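テーブルサッカー台の手入れ:ロッドとプレイフィールド

家庭用テーブルサッカー台の動きが重くなる原因は、大半がロッドの汚れと軸受けの摩耗粉である。分解の前に清掃を行う。

ロッドは乾いた布で拭き、シリコーン系潤滑剤を軸受けの外側に2滴ずつ差す。鉱物油は樹脂部品を傷めるため使用しない。差した後は各ロッドを10往復させ、余分を拭き取る。
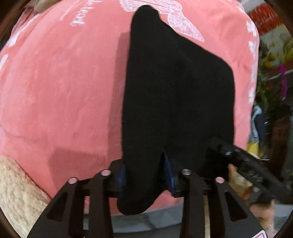 ピンクの布地と黒い布

拭き布は毛羽の出ない綿を選ぶ。洗濯時に柔軟剤を使うと吸油性が落ちる。油の付いた布はフィールド面の清掃に回さないこと。

フィールド面は固く絞った布で長手方向に拭く。ボールの跡が残る場合のみ、中性洗剤を薄めて使う。 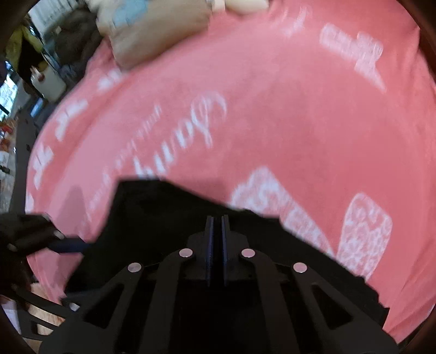
水平の確認は清掃後に行う。中央にボールを置き、転がる側の脚のアジャスターを半回転ずつ上げる。Festodachの旧型は調整ねじが左ねじなので、回す方向に注意。

人形の固定ねじは6か月ごとに増し締めする。電動ドライバーは樹脂を割りやすく、手回しを推奨する。

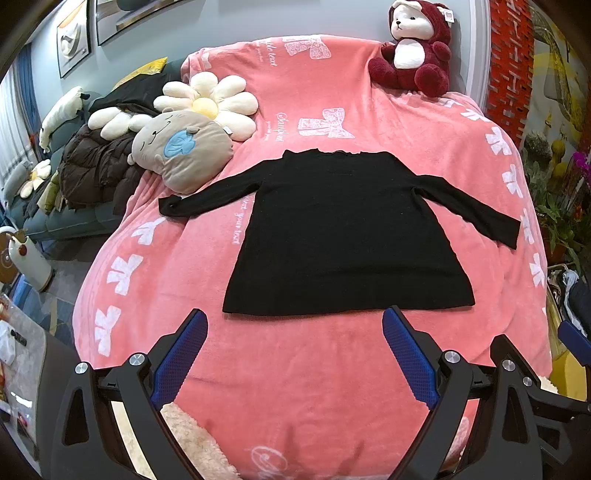
写真:Harnport

長期間使わないときは、湿度85%を超える場所を避け、通気性のある布を掛けておく。ビニールシートは結露の原因になる。ロッドは中間位置で止め、ボールは台から出して別に保管する。交換用の軸受けはBrirnanoの16 mm用が合うが、購入前にロッド外径をノギスで測ること。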